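Sistedeo Distillery: call for tasting panel members

Reference: Panel 8
Location: Umali site, sensory room
Intake: November

Sistedeo makes single malt spirit, a grain spirit and a small amount of pear brandy. We are looking for people aged 18 or over to join the external tasting panel for the coming maturation trial. No trade experience is needed. Applicants will be screened for their ability to tell samples apart and to give the same answer to the same sample on different occasions. Personal preference is not scored.

Purpose of the trial

The trial compares new-make spirit filled into three cask types: first-fill bourbon, refill hogshead and a shaved, re-charred wine cask. The filling strength is the same for all casks. Samples are drawn at fixed intervals, reduced to 20% ABV with demineralised water and presented blind in covered, coded glasses. The panel's results are used alongside laboratory analysis to decide which casks go forward to the Osta bottling and which are returned to the blending stock.

There are 69 casks in the trial. Panel members will not be told the cask type, the fill date or the position in the warehouse until the final report has been issued.

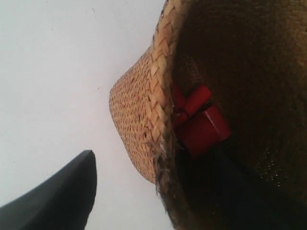
What panel members do

Each session lasts 90 minutes, including a break of 15 minutes. Members assess up to six samples by nose and two by mouth. All samples taken by mouth are spat out. Scores are entered on a tablet against a fixed list of terms (cereal, green fruit, dried fruit, floral, solvent, sulphur, smoke, wood, sweet, feints), each on a line scale. Free comments may be added but are not used in the statistics.

Some sessions use triangle tests instead. Three glasses are presented, two of which hold the same spirit, and the member picks the odd one. A choice must be made even where no difference is found.

The panel meets twice a month, starting at 10.30 in the morning. Members are expected to attend at least four sessions in every five. Two missed sessions in a row without notice will end membership.

Training

New members attend 3 training sessions before their scores are counted. The first covers basic tastes and the use of the scale. The second uses reference samples for each aroma term. The third is a full practice session with repeated samples, which gives us a measure of each person's consistency. Training is led by Unnur Mikkelsen, sensory lead. Montri Pongsiri, who runs the stillhouse, gives a short account of how the spirit is cut and where off-notes come from.

Who can apply

You should:
be free on weekday mornings
be able to read and complete forms in English
have a normal sense of smell, as far as you know
not smoke or vape in the hour before a session

You cannot take part if you are pregnant or breastfeeding, have been advised to avoid alcohol, take medicine that reacts with alcohol, or work for another spirits producer or a whisky retailer. Allergies to cereals, nuts or sulphites must be declared on the form. Members must not drive to or from sessions. A minibus runs from Elilia station and return travel on public transport is refunded against a receipt.

On session days please do not wear perfume, aftershave or scented hand cream. Coffee, mint and strong spices should be avoided for one hour beforehand. Coats and bags are left in the lockers outside the sensory room.
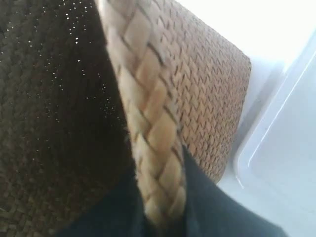 Photo: Jennylyn Pascual / Sistedeo

Payment

Members who complete the full programme receive £1,736, paid in quarterly instalments. Training sessions are paid at the same rate as panel sessions. Members who leave early are paid for the sessions they have attended. This is casual work and does not lead to a permanent post. Payment may affect benefits, and applicants should check this for themselves.

Data and confidentiality

Scores are stored under a panel number. Names and health answers are kept separately and deleted one year after the trial ends. Members sign a confidentiality agreement covering the samples, the cask details and any results shown to them.

How to apply

Request a form from Jerome Belmonte at the Umali site office, quoting Panel 8. Completed forms may be returned by post or handed in at reception. Applicants who meet the conditions will be invited to a screening test of 40 minutes. It contains no spirit above 20% ABV, and the driving rule applies.

Questions about health conditions or medicines should go to Yolanda Rosenthal, site safety manager, and will be treated in confidence.

Unsuccessful applicants may ask to be kept on the reserve list for twelve months.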